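Notes from the Endcombe open day, June. Got there at 10, coffee already gone. Verna Fitzsimmons did the Flanwood demo, their new viewer for big array files. Opened a 19 GB file on a plain laptop, no fuss. Still no search accross groups tho.

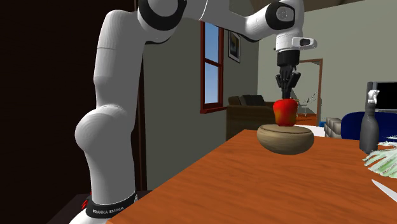 Flanwood reads run logs too, one table per run, 144 columns in the one she opened. Plots come up fast. Column names are a mess. For an arm like the white Franka Emika one, gripper over the fruit, I'd want joints and fingers in seperate groups. Asked. Maybe in version 2.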